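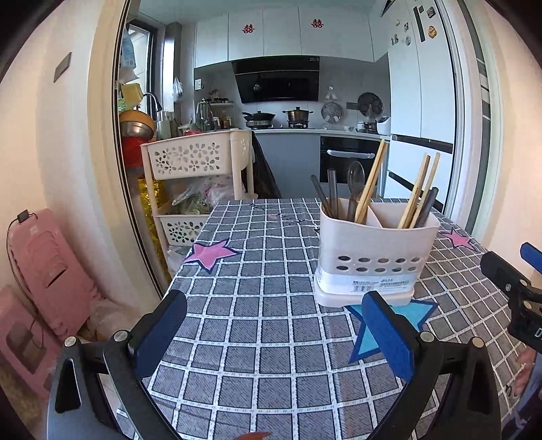
Open fingers, checked tablecloth, cutlery caddy with chopsticks standing in it.

Before you sign for a gripper kit

We have been asked to put a number on hand-held grippers for next year's equipment plan. The Celtow brochure makes that look easy. There is a price on the back page, there is a payback chart on the page before it, and the chart goes up. I have read plenty of charts that go up. This page is what I would like the people with the checkbook to look at first: four pictures of a pair of grippers at a kitchen table, and the notes I would otherwise be sending out one email at a time.

Start with the job itself. A caddy, a spoon, some chopsticks. Brochures tend to show the tool holding a foam cube over a white bench, and a foam cube will make anything look like a good buy. A chopstick is thin, and it leans on whatever is next to it. If a supplier's demo has no thin or shiny objects in it, bring your own and ask to try them before the coffee comes out.

Then read what the word "kit" covers. The Teltico quote had one line for the kit and no breakdown. When I asked for one, the finger pads moved to a separate page, the carry case moved with them, and the total went up by $192. I don't think anyone was being sneaky. I do think the first quote was written to be compared with other first quotes.
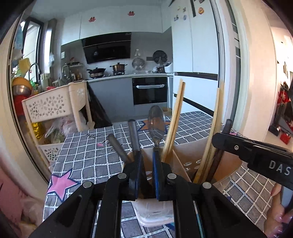

Should we buy a spare pair of fingers along with the first order?
Order the spares at the same time if the pads can't be replaced on their own. If they can, buy pads only, and hold the rest of the money until you know what really wears.

That question comes up in every planning meeting, and the supplier's answer is always the longer list. Ask which parts are wear parts, ask for the part numbers, and ask what one of each costs when it is bought alone. Teltico answered two of those. The part numbers are "coming."

Also look at hands. Each of these tools has to be held by somebody, and the Celtow payback chart has no row for that person's time. Put one in yourself. When I did, the chart stopped going up quite so fast, and the cheaper tool was no longer clearly the cheaper tool. Weight, grip shape and how tired the wrist gets all belong in that row, even if you can only guess at them for now.

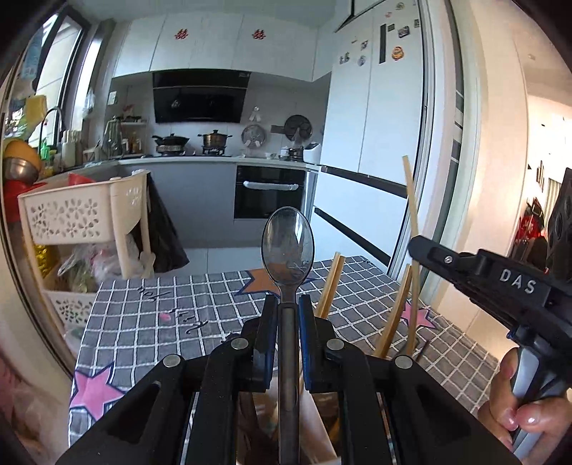 Barrera, 5/6/20

Spoon between the pads, bowl up, with the tall white refrigerator and half a kitchen behind it. Nice and shiny, and a reasonable thing to ask a supplier to pick up for you.

The Edar people now say delivery in 60 days. Their last letter said September, and the one before that said "in stock." I have put September in the plan and left it there, and I'd suggest the rest of you do the same until a box is on the floor. If it comes early we can all be pleased.

On the discount: Edar will take something off for an order of three sets. We have work for two. I can't make a third set pay for itself on paper, and "we'll find a use for it" is how the shelf in the back got so full. If another department wants to share the order, they should put their own budget code on it in writing.

Support contracts are the line I trust least. The Celtow one promises "priority response," and I asked what the response is. It is an email. The paid plan does cover shipping on returns, so it's worth something – just not the price they are asking in the first year, when the warranty already covers most of the same ground. My draft budget leaves it out for year one and puts a smaller amount under repairs. 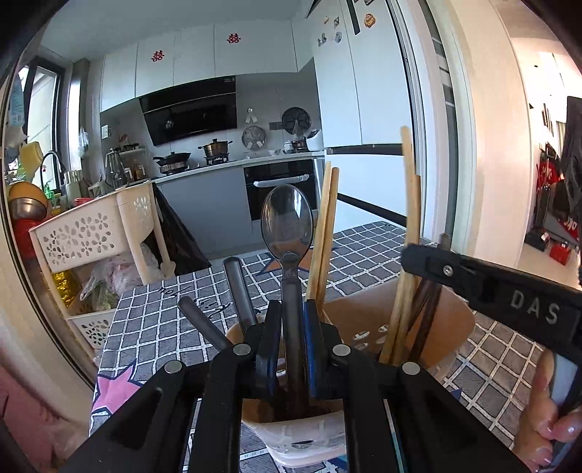

The repairs line is the one I expect to argue about. It will look like padding to anyone who has only read the brochure, and it is the first thing that gets cut. I would cut the carry cases before I cut that. A case can be bought any time, from anyone, and the suppliers mark theirs up a good deal.

Still open, and holding up the final figure:

Wear part numbers from Teltico.
A written delivery date from Edar, with what happens if they miss it.
Whether Celtow will lend us a set to try before we order. They said "usually," so I have asked again.

Send corrections to the equipment planning mailbox, with prices attached if you have them. Prices heard over the phone will not be added to the sheet.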